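Progress report, second half of grant year
To: Farzana Abbasi, program officer
From: Brittany Cloutier, Beaulieu Tribal Liaison Project
January 15, 2019

Farzana, short version first, details after. Session opens soon and I'm writing this between calls, so forgive the shape of it.

Where we are

Liaison agreement with the state is signed by the governor's office and by four of the tribal councils. The others are still reading. One council wants the consultation language moved out of the appendix and into the main text. They're right, in my view, and I've told the state's people so. Waiting on a reply.

Bill draft: in hand, not numbered yet. It would require agencies to give written notice to tribal governments before a rule change that touches land, water or child welfare. Current practice is a phone call, sometimes after the fact. Murray MacDonald did the drafting and has been through it twice with legislative counsel. Definition of "notice" still too loose. He's fixing it.

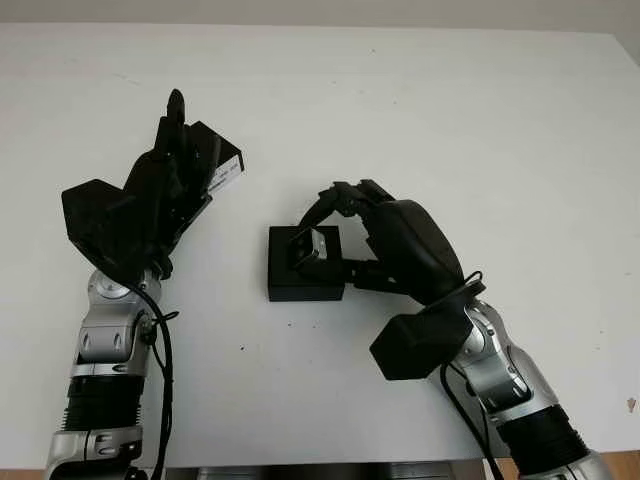 Two black robotic hands over a white tabletop.

Listening sessions

Held all of the ones we promised in the July plan except two. Dultard was called off on account of the road. Sedura we postponed at the council's request, they had a funeral. Both will be rescheduled before the session ends, dates to come from the councils and not from us.

What people raised most: polling places. Long drives, mail that arrives late or goes to a shared box, ballots with a street address line when there's no street address. Water came next. Then school funding, which we hadn't planned for and should have. Loubna Soliman is writing up the notes and sending them back to each council for corrections before anything goes public. That takes longer but it's what we agreed to.

Interpreters were short at the first sessions. Better later on. We now book them before we book the hall.

Voter registration

3187 forms checked against the county rolls so far. Yannick Poulain runs this. Most problems are adress problems: the county system wants a house number and kicks the form back. The clerk's office has agreed in writing to accept a described location with a map. Not all of the front desk staff seem to know that yet, so Yannick printed the letter and hands out copies.

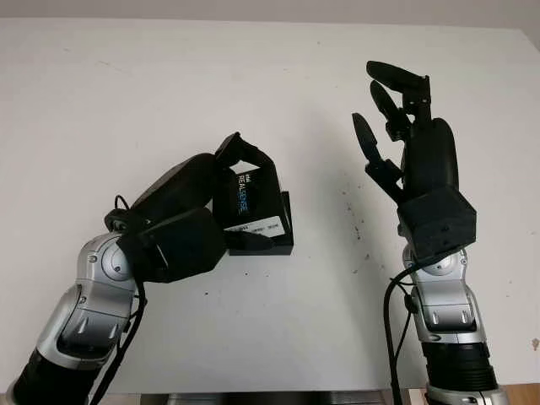
We did not meet the target for training county staff. Trainings were offered, turnout was poor, one was canceled the morning of. Asked the county manager to make it part of paid hours. He said he'd look at it. I'd count that as a no until we hear different.

The Capitol

Access is better than a year ago. We can get a meeting. Getting a second meeting is harder. The new special adviser's office has been open with us and returns calls, but has very little staff and no budget line past this fiscal year. If the bill dies, that office matters more, and somebody should be asking now what happens to it.

Opposition so far is from two members of the House rules panel, mostly over cost. The fiscal note isn't out. Murray thinks it will come in low. I'm less sure, the transportation agency tends to pad theirs.

One thing to flag: the councils don't all agree on the bill. Some want a consent requirement, some think notice is the most we'll get this year. We are not speaking for any of them and have said so at every meeting. A newspaper item in the fall made it sound otherwise. We asked for a correction and got a small one.

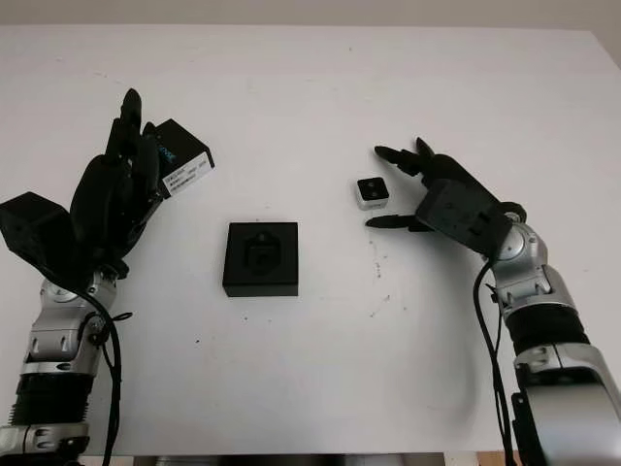

Money

Travel is over budget. Distances, winter tires, motel nights when the pass closed. Printing is under. I'd like to move the printing balance to travel and need your ok in writing. Interpreter fees are on track. The Prundoten contract for the contact database is paid through the end of the grant, no changes asked for.

No new hires. Loubna's hours go up during session and back down after, same as in the original proposal.

Next

Finish council review of the session notes. Get the bill numbered and find a Senate sponsor, we have one maybe and one probably not. Reschedule Dultard and Sedura. Second round of county training, if the county will have us. Final figures on registration once the clerk closes out the returned forms.

Attachments: the signed agreement, Murray's draft with comments, expense sheet. The expense sheet has a wrong total on the second tab, Yannick is fixing it and will resend seperately.

Call if anything's unclear. Mornings are best while they're in session.

Brittany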